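The Parking Lot Supper

Melham's Saturday food market is back. Bring cash, bring a sweater.

2022-05-07

Five o'clock and the line for grilled corn is already past the bus shelter. No band yet. No lights either, the guy with the extension cords is stuck behind a train. Doesn't matter. People came to eat.

The Melham market started on the old Homis lot, behind the furniture store when it was still a furniture store. A few grills, one truck, a card table with lemonade. Two years off, then a half season that got rained on, and now this. Full lot. Cars parked all the way down to the creek.

I grew up six blocks from here and I'll say it plainly, the town never had much of a food scene. You had the diner, you had the pizza place, you had the other pizza place. So a night where you can get pork belly, fried dough and a decent bowl of soup inside one parking lot is a big deal, and people treat it like one. Folks dress up a bit. I saw a bow tie.

What to eat, then. Fast, before it sells out.

Arruda is the one with the smoke. Portuguese-style chicken, split flat, a lot of garlic, a hot sauce they ladle out of a stock pot. They also do beef cubes with bay leaf, and those go first. Get there before six thirty or forget it. The rolls are soft and they don't skimp. You will drip on your shoes.

Two stalls down there's a dumpling cart with no sign at all. Pork and chive, or mushroom. I had the mushroom, then went back and had the pork. The chili oil is made by somebody's aunt and it sneaks up on you. I asked for the recipe and got a very polite no.

Geleo does frozen stuff. Fruit pops mostly, plus a sweet corn ice cream that sounds wrong and is the best thing in the lot. The lime pop is too sour for kids, which is maybe the point — more for the rest of us. Last August they ran out of everything but coconut by eight o'clock. They say they've bought a second freezer.

Skip the loaded fries. Sorry. They were limp, and twelve bucks is twelve bucks.

The talk in line, besides the weather, is mostly about the fee. A stall spot used to be $30 a night and now it's $60. That's steep if you're selling cookies. Not so bad if you're selling chicken. One baker told me she moved to every other week and bumped her brownies up fifty cents, and nobody has complained to her face. The market says the money goes to trash pickup and the portable bathrooms, and I beleive it, because the bathrooms are better. There's soap now.

And the crowd is real. The gate clicker said 1,213 on opening night, in a town where the Fourth of July parade is sometimes shorter than the line for coffee afterward. Some of those are people going in and out to their cars. Still.

Seating is the weak spot. Hay bales, curb, tailgate. By seven every flat surface in the lot had a paper plate on it. Regulars bring folding chairs, and a few bring actual tables, with tablecloths, and set up along the fence like they own it. If you're coming with grandparents, come early or bring something for them to sit on. The church across the street leaves its steps open and doesn't seem to mind.

What I like best is how little of it needs a fork. Chicken in a roll, corn by the husk, dough in a napkin, meat on a stick. You walk, you chew, you run into your old chemistry teacher and have to shake hands with sauce on your fingers. Conversations are short. Everyone's holding something hot and looking over your shoulder at the next stall.

By eight thirty the lights were up, finally, and the band got going, heavy on the accordian. Kids asleep in wagons. Arruda was scraping down the grill and handing out the burnt ends for free to whoever was standing close. I was standing close.

Every Saturday through the end of August, five to nine, rain cancels. Free parking at the school. Most stalls are cash only and the nearest ATM is at the gas station, and it charges you three dollars for the trouble.

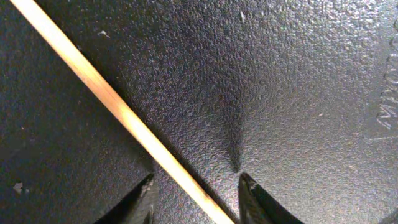 FOOD & DRINK

Doing it at home? Plain wooden skewers are fine. Give them a good soak before they go near the coals, thread the meat loosely, leave some bare wood to hold on to. Garlic, bay, coarse salt, oil. Hot grill, turn often. Eat standing up.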